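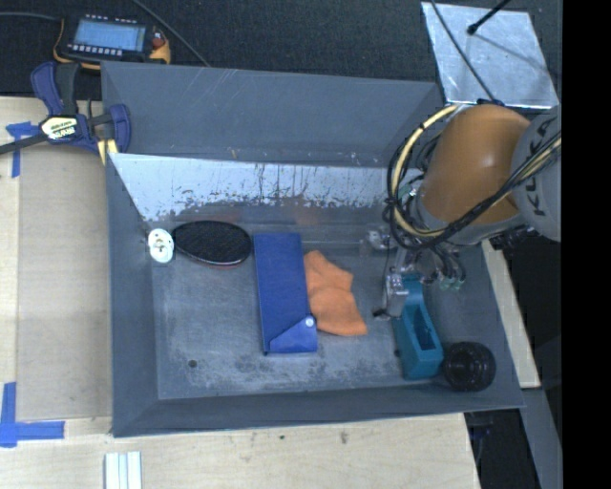 Cajón gris, suelo con rozaduras.

Acta – reunión vecinos c/ Kurden, octubre, 19:30

Asisten: Margit Takács (preside), Sándor Kerekes, Farzana Chowdhury, Bence Halász. Excusa: Hajnalka Vass, manda voto por escrito.

1. Acta anterior. Aprobada. Farzana pide corregir el importe del seguro, son 257 euros y no 275.

2. Humedad en el portal. Ha venido Tumgate a mirarlo, presupuesto sin llegar. Sándor cree que es la bajante del segundo – Margit que no, que es la fachada. Se espera al informe. Si no llega antes de la próxima, se pide otro a Brarkau.

3. Cuotas. Subida de 9 euros al mes desde enero. A favor Margit, Farzana y Hajnalka (por escrito). En contra Bence. Sándor se abstiene. Aprobado.

4. Bicicletas. Siguen en el rellano del primero. Cartel otra vez, plazo hasta fin de mes. Bence pregunta por el cuarto de contadores, no cabe, ya se midió.

5. Luz de la escalera. Temporizador demasiado corto. Cambio: 162 euros con mano de obra. Aprobado por unanimdad. Llama Sándor.

6. Ruegos y preguntas. Ruido del local de abajo despues de las once, Farzana habla con el dueño. Llaves de la azotea: faltan dos copias, 50 euros de fianza a quien pida una nueva.

Se levanta la sesión 20:50. Próxima sin fecha, avisa Margit.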